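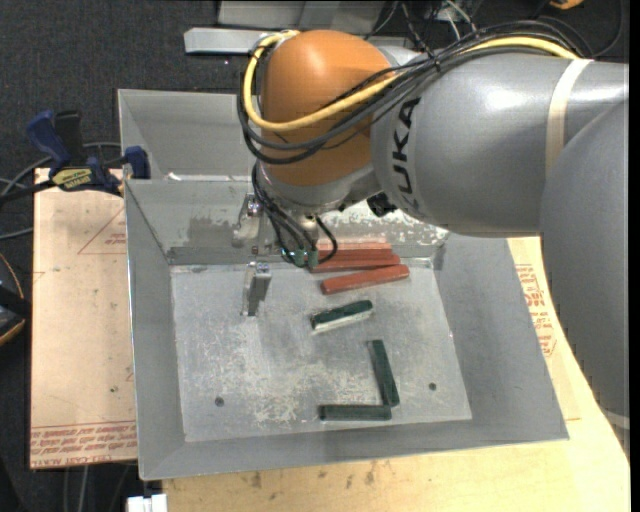

Red and green blocks in the metal tray, on the tabletop at Yook.

Ha-neul Han bought her first tray secondhand, from a bakery supplier that was closing its shop in Bokovton. It was too heavy for bread, she was told, and had sat in the back for years.

"I liked the sloped sides," she says. "A block that gets pushed to the wall slides back down. With a straight wall you end up digging for it with your fingernails."

Han runs Yook, a small workshop that makes plain rectangular blocks in two colors, a reddish brown and a dark green. The set she sells most is called Flokis and has 124 pieces. Last June she sent out 682 sets, about half of them to schools.

She picked the colors after trying brighter ones at home. "They looked good in the box and tiring on the floor," she says. "The green took the longest. I kept going darker."

Scratches don't bother her. The floor of the tray is covered in white streaks and scuffs, and she has no plans to paint it. "I painted one once. It lasted a month – then I had gray flakes on everything."

The tabletop is light wood, which she prefers to white. She says dark green is easier on the eyes against it.

Asked what comes next, Han mentions a smaller set, Elis, with 100 pieces and a flatter box. The blocks are ready. The box is still being argued over with the printer, who wants a thicker lid.

"I'll probably give in," she says. "He was right about the last one."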